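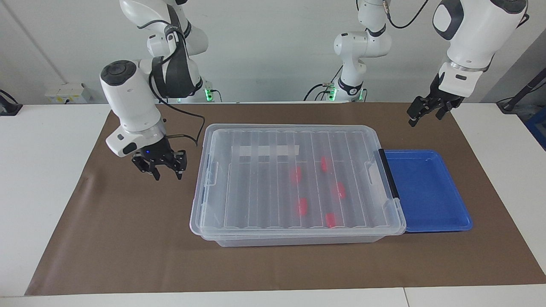 Storage Talk, Olton Community Room
Speaker notes, Ozan Avcı
August 25, 2023

Slide 1. Opening

Say hello, say thanks to the Olton library for the room. Talk runs 30 minutes, questions after. Handouts are by the door.

Ask who has a closet they don't open when company is over. Wait for hands.

Tonight is about clear plastic boxes with lids. What to put in them, how to close them, where they go wrong.

Slide 2. Why clear

I used cardboard for years. When we moved out of the house on Fukdale Road I had 103 cartons in the garage and most said "misc" on the side. I opened a lot of them twice.

With a clear box you can tell there are five red things in there before you touch the lid. You may not know what they are, but you know it isn't the extension cords. Color carries a long way through plastic. Shape does too, a little less, and small print hardly at all.

A ribbed lid blurs what is under it. If your boxes sit on the floor you look down through the lid, so put the big or bright items in those. On a shelf you look through the front wall, so small things can go there.

Slide 3. Latches

Pass the two sample lids around, start on the left side.

The latch holds the lid on. It does not squeeze down an overfull box. If you have to lean on the lid, take something out. Close one end, then the other, and run a thumb along the rim.

Latches break in the cold. Bring garage boxes inside for an hour before you open them in winter. Momov sells spare clips by mail, order number is on the handout.

Slide 4. Loose round things

Cans, spools, rolls, jars. They roll to one end when you lift the box and the weight shifts on you. Options:

Stand them up if the box is tall enough.
Fold a towel and lay it down the middle.
Use a smaller box.

I do the towel. Mrs. Dương from the sewing group uses egg cartons for her spools and likes that better.

Slide 5. Tapered sides

Most of these boxes are narrower at the bottom so the empties nest. You lose room at the base. Measure the inside of the bottom before you buy, the label usually gives the top. Mention the picture frames that didn't fit.

Slide 6. Labels

Paper label on the short end, marker, two or three words. A label on top is hidden as soon as you stack.

Stack three high at most. Heavy on the bottom.

Slide 7. Cost

I spent 628 dollars over four years. Could have been less. I bought sets, and sets come with sizes I never use. Buy one, live with it a month, then buy more of the same.

Slide 8. Homework

One shelf, one box. Set a timer for 30 minutes and stop when it rings. Second session is in September, same room. Bring a box that isn't working and we'll repack it at the front table.

Questions. Repeat each one for the back row.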